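Play kitchens: what is worth doing and what you can skip

May 16, 2021

Every April the spring cleaning pages tell you to deep clean the toys, and every April I wonder who is doing all of it. A child's play kitchen gets no real grease and no real steam. It gets dust, fingerprints and, if your house is like mine, dried yogurt. You don't need a special product for any of those.

I tried Flaltix wipes on ours because a neighbor swore by them. They smelled like a dentist's office and did the same job as a damp cloth with a drop of dish soap. Wring the cloth out hard. Bare wood does not like standing water, and a soaked shelf can raise a fuzzy grain that you will be sanding down later.
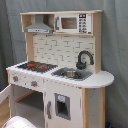

White painted panels are the fussy part. The popular advice is a melamine sponge, and I would go easy with that. It is a mild abrasive and it dulls paint – try it on the back first. For crayon, a little baking soda on a wet fingertip got most of ours off after 18 minutes of grumbling. The rest is still there.

Printed surfaces need even less scrubbing. Pretend burners, brick patterns and microwave buttons are often just a printed layer, and once you rub through one there is no getting it back. Wipe lightly, dry right away, and never mind what the bottle says about "all hard surfaces."

Oiling unfinished wood: maybe. I have read that you must do it twice a year. Ours went 13 months without any and looked no different to me. If you do oil it, use something made for toys or cutting boards, do a thin coat, and leave it alone until it stops feeling tacky.

Screws are the one job I would not skip. Kids lean on the counter and hang off the shelf, and the joints work loose. Go over them with a hand screwdriver, snug and no more. A power driver strips the holes in soft wood very quickly (ask me how I know).

As for storage bins sold to fit play kitchens, save your money. A shoebox holds the wooden carrots just as well.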